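Call for participants: blood and urine markers after treatment for bladder cancer

The Warrier Centre for Urological Research is looking for adults who have been treated for non-muscle-invasive bladder cancer to take part in a two-year follow-up study. We want to find out whether protein markers measured in urine can pick up a returning tumour as early as a cystoscopy does. Recruitment opened in February and will stay open until all places are filled.

Most people treated for this kind of cancer have regular cystoscopies for years afterwards. The procedure is reliable, but it is uncomfortable and it takes up clinic time, and many people in regional areas travel a long way for it. Several urine tests are already available. They miss a fair number of low-grade tumours, and results can be hard to interpret in people who have recently had an infection.

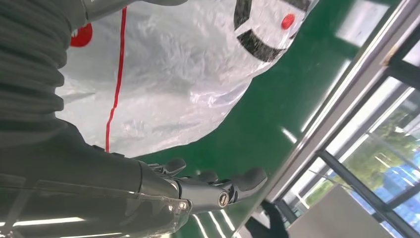 Photo: Warrier Centre for Urological Research

The study is called Jullen. It will enrol 300 participants across two sites, Kendirach and Skiltberg. You will keep having your usual cystoscopies with your own urologist. Nothing in your treatment changes, and we will not ask you to stop or start any medicine.

Who can take part

You may be eligible if you:
are 18 or over
have had a bladder tumour removed within the past 10 months
were told the tumour was stage Ta or T1
can give a urine sample without a catheter
can get to one of the two sites, or to a collection centre that works with us

You will not be able to take part if you have had your bladder removed, if you are being treated for another cancer, or if you are pregnant. People with a history of kidney stones can usually join, but please mention it when you contact us. If you have had BCG treatment you are still welcome – we record the dates and number of doses.

What is involved

There are 5 study visits over the two years. At each one you give a urine sample and a small blood sample (4 teaspoons), and fill in a questionnaire about symptoms, smoking and past work with dyes, solvents or rubber. The first visit takes an hour and a half, as it includes the consent discussion. Later visits are shorter.
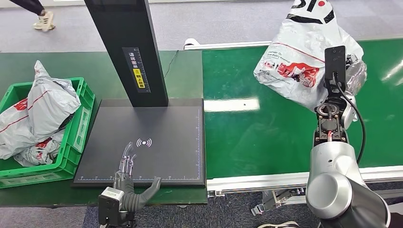

Samples are labelled with a study code and stored at Kendirach. Your name is kept separately and is not given to the laboratory staff. With your permission we will also ask your urologist for pathology reports and cystoscopy results.

Marker results will not be sent to you or your doctor while the study is running, as we do not yet know what they mean for an individual person. If a routine test shows something that needs attention, such as an infection or poor kidney function, the study doctor will ring you and write to your GP.

Costs and payment

Taking part is free. We cover parking or public transport and provide a $40 grocery voucher for each completed visit. People coming to Skiltberg from outside the city can claim fuel at the standard rate – keep your receipts and hand them in at the front desk.

Your choice

Taking part is voluntary. You can withdraw at any time without giving a reason, and your care will not be affected. If you withdraw you can ask for your stored samples to be destroyed. Results already included in an analysis cannot be removed.

How to register

Contact the study coordinator, Indira Palaniappan, through the Jullen enquiry form or by leaving a message at either site. Please give your name, a daytime phone number, the month of your surgery and the site that suits you best. Interpreters can be booked for any visit. Calls are returned between 9 am and 4 pm.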